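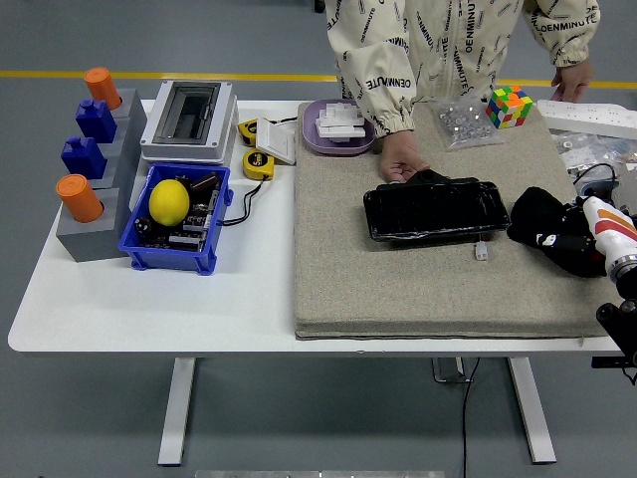
Kinesthetic or teleop for a cluttered bench? Demos disagree with each other

posted by hauser_bench

I am collecting demonstrations for a pick and place task on one arm with a parallel gripper. The objects are mixed: pegs that stand in a stepped block, a tape measure, a flat glossy case, a few small parts in bags. The goal for each demo is one object moved from the mat to a marked spot on the table.

So far I have 87 demos. Most were done by holding the wrist of the arm and guiding it with gravity compensation on. The rest were done with a leader arm. Camera images are scaled to 224 x 224 and the policy predicts joint targets 8 steps ahead.

Training on the leader arm demos alone gives a policy that moves sensibly but stops short of the flat case. Training on the hand-guided ones gives smooth motion on replay and poor behavior live. It drifts toward the near edge of the mat and closes on air. Mixing the two is worse than either one.

Is there a known reason for this, and should I throw out the hand-guided set? I would like to keep it. It took most of March.

Also, the flat case is hard to grasp by either method. The fingers slide off the lid edge. Is that a data problem or a gripper problem?

Casimiro Salcedo

Two separate things are going on.

First, the images. When you guide the arm by hand, your own hand and forearm are in view for the whole demo. At run time they are gone. The policy has learned to follow them, and the drift toward the near edge may well be the side you stand on. Check this before anything else: mask out the region where your arm appears and retrain. If the drift changes direction or goes away, you have your answer.

Second, the action labels. With a leader arm you record the commanded position of the leader and the measured position of the follower, and these differ. Under load the follower lags. The commanded value carries the force, in effect, and a gripper told to close past the object keeps squeezing it. With hand guiding there is no command. You only have measured joints, so your "action" is the next measured state. A policy trained on that will reach the surface of the object and apply no grip force. Mixing the sets gives the network two meanings for the same output.

The hand-guided set can be saved. Replay each trajectory on the arm with nobody touching it, objects put back in their starting positions, and record images and commands during the replay. Add a fixed closing offset to the gripper channel before the replay. Discard the runs where the grasp fails. I did this on a Ladeo cell and kept a little over half, and the result mixed with teleop data without trouble.

Starting positions matter for the replay. If you did not log them, print the first image of each demo at half opacity over the live view and move the objects until they line up. It is slow work.

On the flat case: gripper problem first. Rubber pads, or slide the case to the edge of the mat and take it from there. Demonstrate the slide as part of the task. Do it the same way every time. If half of your demos slide left and half slide right, the average goes straight down.

posby44

just use teleop. hand guiding is fine for waypoints on a welding job, not for this. we have an Isport leader and after a day people are quick enough on it. get to 1000 demos and most of these questions go away

tmk_ladder

Agree with Casimiro on the labels, with one correction. Check your timestamps before retraining. Our hand-guided recordings had the camera stream behind the joint stream by roughly 8 frames, and the teleop ones did not, as they went through a different logger. It looked exactly like what you describe: closing early, on air. Plot gripper opening against the image in which the fingers visibly start to move. Five demos from each set are enough to see it.

I don't agree that more demos fix it. If the offset is in the data, more of the same data keeps the offset.

For the mat, tape down the corners. A thick one creeps when the fingers press on it, and your replay will then miss by a few millimeters on the low objects while the pegs still work.

hauser_bench

Masked the arm region and the drift is much smaller. Timestamps were also off in the hand-guided set, by less than the figure above. Starting the replays tomorrow. The case is still sliding out, have ordered softer pads.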